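Water hardness, continued
February 10, 2024

The new test kit gives 196 ppm at the kitchen tap, measured as calcium carbonate. The December reading was 151 ppm with the old strips. I don't believe the supply changed that much. Strips are read by eye against a color chart, and mine had been open since we moved in. The new kit is a drop titration: you count drops until the sample goes from red to blue, then multiply.

Method

Run the cold tap for two minutes. Rinse the vial with the same water, fill to the line, add the indicator, swirl. Add drops slowly near the end, as the color change lags a little. I did 3 runs and got the same count each time. Rianne Boersma repeated it at her place on the other side of Ceviscombe and landed one drop lower, so I consider the number usable.

Effect on the kettle

At this hardness a visible film forms in about two weeks. Citric acid removes it - one tablespoon per quart, brought to a boil, left for twenty minutes, rinsed twice. Vinegar also works but the smell stays in the lid seal.

The Drornico filter jug is the next thing to measure. I want a reading from a fresh cartridge and another every ten gallons until it matches the tap.
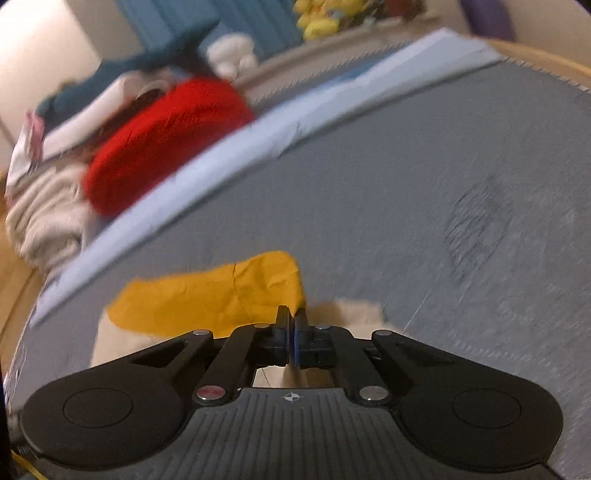 Open questions

Mirsad Vlachou asked whether the hot side reads differently. It might, if scale is dropping out in the heater. I will draw a sample, let it cool to room temperature and titrate it with the same bottle of reagent.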